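Search this site
Enter keyword Go

We use cookies to remember your settings and to count visits to this page. Accept / Manage choices

Restgate Technical Learning Center
Bench Guide: Handling and Seating a Desktop Processor

This guide applies to all learners on the Ronum bench course. It covers the removal of a desktop processor from its holder, its transfer to the socket, and the closing of the retention frame. Cooler installation is treated in a separate guide. Learners are expected to have read the bench safety sheet before starting.

Preparation

Switch off the power supply at the rear of the computer, remove the power cord, and hold the front power button for several seconds. Lay the case on its side with the open face upward. The bench surface should be clear of loose screws, drinks, and paper.

Put on the wrist strap and attach its clip to bare metal on the case. Painted metal does not provide a reliable connection. Learners who leave the bench for any reason must reconnect the strap before touching a part again.

Two types of plate are used on this course. The practice plate is a gray mock-up with raised blocks in place of the usual components, and all learners begin with it. Work on a live motherboard begins only after the instructor has signed the Traser record card. Replacement practice plates are requested from the Lacroix storeroom, bay 51.

Handling the processor

Hold the processor by two opposite edges of the green substrate. The metal heat spreader may be touched if necessary, but fingerprints should be wiped off before any thermal paste is applied. The contacts on the underside must never be touched, and the processor must never be slid across a surface.

Keep the processor level during the transfer. If it has to be turned to match the socket, turn it while it is still well above the board - a corner that drops into an open socket can bend several contacts at once.

Opening the socket

1. Press the locking lever down and slightly outward until it clears its catch.
2. Raise the lever fully. Do not let it spring up.
3. Swing the retention frame open on its hinge and let it rest in the open position.
4. Inspect the socket under the bench lamp. Stop and call the instructor if any contact looks out of line.

The processor and its plates and socket at the bench:
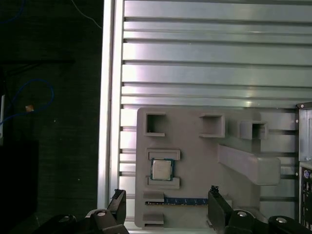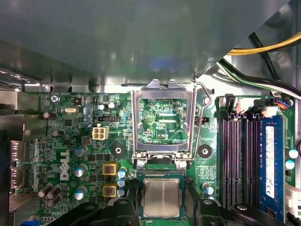
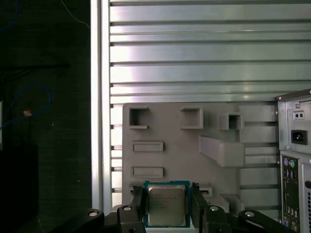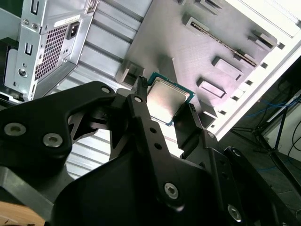
Seating the processor

5. Find the small triangle on one corner of the processor and the matching mark at the socket. On some models, notches along the edges serve the same purpose. Check both before lowering the part.
6. Lower the processor straight down. It should settle under its own weight and lie flat on all sides. No pressure is to be applied at this stage.
7. Look across the socket from a low angle. If one side stands higher than the other, lift the processor straight up and repeat step 6.
8. Swing the retention frame back over the processor. Make certain that the front tab of the frame is in its proper place, as given in the motherboard manual.
9. Bring the lever down and hook it under its catch. Firm resistance is normal with this type of socket. If the lever will not move through its full travel, open it again and inspect the position of the frame.

On the practice plate, steps 8 and 9 are omitted. The exercise is complete when the processor lies flat in its pocket.

Assessment

Learners have 90 minutes for the full exercise, including inspection. Speed is not graded. A processor that is dropped, or that is lowered in the wrong orientation, must be reported to the instructor even when no damage can be seen. The part is then set aside in a marked tray and is not returned to use until it has been tested.

Record cards are kept in the folder at the front of the room. Enter the bench number and the type of plate used, and leave the last column blank for the instructor.

Related guides
Applying Thermal Paste
Installing Memory Modules
Wrist Straps and Mats: Care and Testing
Reading a Motherboard Manual
Fitting a Cooler with Screw Mounts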